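«Un sello torcido también es un sello»: una tarde en el taller de Wojciech Krajewska

Wojciech Krajewska abre la puerta con los dedos morados y pide perdón por no dar la mano. Luego la da igual. Lleva 18 años estampando papel, y su taller, Groratby, ocupa los bajos de una antigua mercería donde todavía quedan los cajones estrechos de los botones, ahora llenos de sellos de todos los tamaños imaginables. Uno entra pensando en quedarse media hora y sale a las siete, con hambre y con ganas de estampar hasta las servilletas.

«Empecé por aburrimiento», cuenta mientras aparta una caja para que pueda sentarme. «Trabajaba en un almacén, en Fadham, y me tocaba marcar albaranes. Recibido, recibido, recibido. Un día me fijé en que ninguno salía igual que el anterior y me pareció una maravilla. Mis compañeros pensaron que necesitaba vacaciones».

De aquel almacén se trajo dos sellos de caucho, que conserva en el primer cajón y que no presta. Los demás, sí. Los viernes por la tarde el taller se abre a quien quiera pasar: el último se juntaron 23 personas, bastantes más de las que caben, y hubo quien acabó estampando de pie contra la pared del pasillo. Me lo cuenta encantado.

Le pregunto qué papel usa y la respuesta es larguísima (y estupenda). El Cieślak le gusta para las tarjetas, tiene cuerpo y bebe despacio. Para hacer papel de regalo prefiere cualquier folio corriente. «La gente se compra un papel precioso y entonces le da miedo mancharlo. Con el folio se atreven. Llenan uno, cogen otro, y al tercero ya se les ha soltado la muñeca».

De tintas habla todavía con más pasión. Hubo una temporada, dice, en que solo quería negro. Después descubrió una almohadilla Koler de color ciruela y se pasó un invierno entero sin tocar otra cosa: sobres, etiquetas de mermelada, la lista de la compra. «Mi hermana me pidió que parase. Le mandé la respuesta en un sobre con corazones».

Hay una parte del oficio en la que se pone serio, y es la limpieza. Nada de dejar los sellos tumbados con la goma sucia sobre la mesa, nada de agua hirviendo. Un paño apenas húmedo, unos toques y a secar al aire. También insiste en cerrar la almohadilla en cuanto uno se levanta a por café -- él mismo se olvida, lo confiesa riéndose, y ha perdido más de una así.

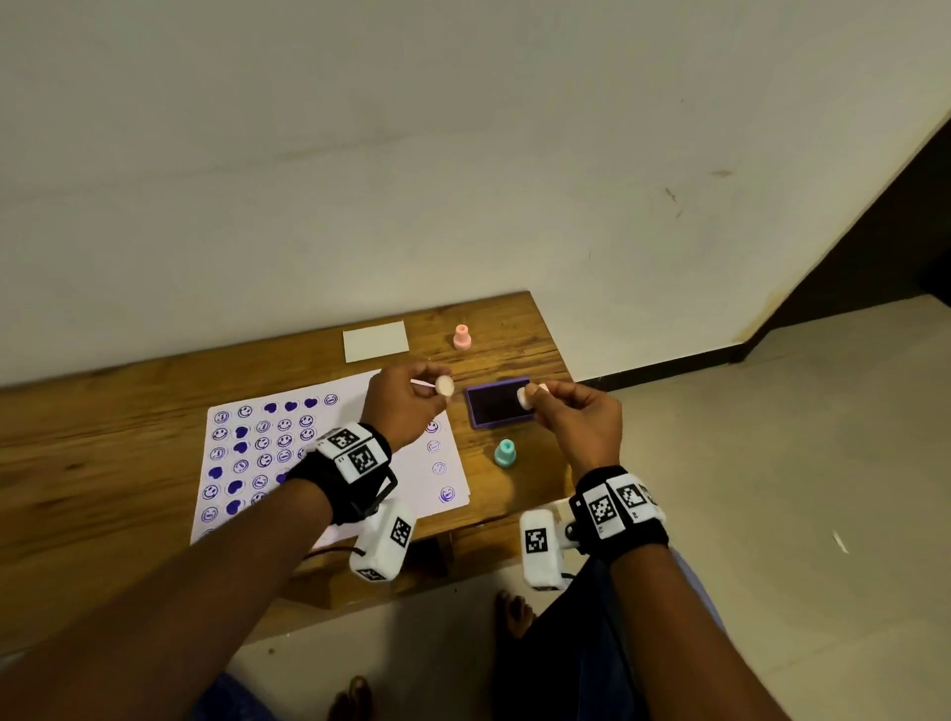
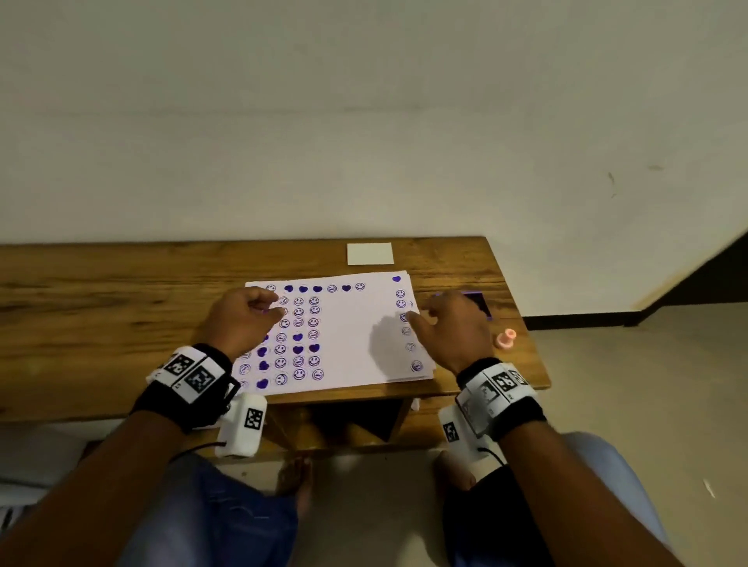 Lo que más me interesaba era saber cómo enseña a alguien que no ha cogido un sello en su vida, y resulta que apenas da instrucciones. «Dos dibujos, un color y una hoja grande. Con eso basta para toda la tarde», explica. Le entusiasma la mezcla de caritas sonrientes y corazones en morado, esas filas que no terminan de ser filas, con unas caras nítidas y otras tan pálidas que casi no están. «¡Las pálidas son las mejores! Parece que te sonríen desde lejos. Cuando alguien me dice que le ha salido floja, le pido que no la repase, que ponga otra al lado y siga». Lo de repasar, asegura, es el único vicio que corrige de verdad: nunca se acierta en el mismo sitio y a la carita le salen cuatro ojos.

Para agosto prepara un rollo de papel continuo que irá de una punta a otra del taller, y quiere que lo llenen entre todos los que pasen por allí. Todavía no ha decidido el color. Cuando se lo pregunto se mira los dedos, abre un cajón, saca tres almohadillas, las vuelve a guardar. «Verde», dice. Y al rato, ya en la puerta: «O morado otra vez, no sé. Pásate el viernes y lo probamos».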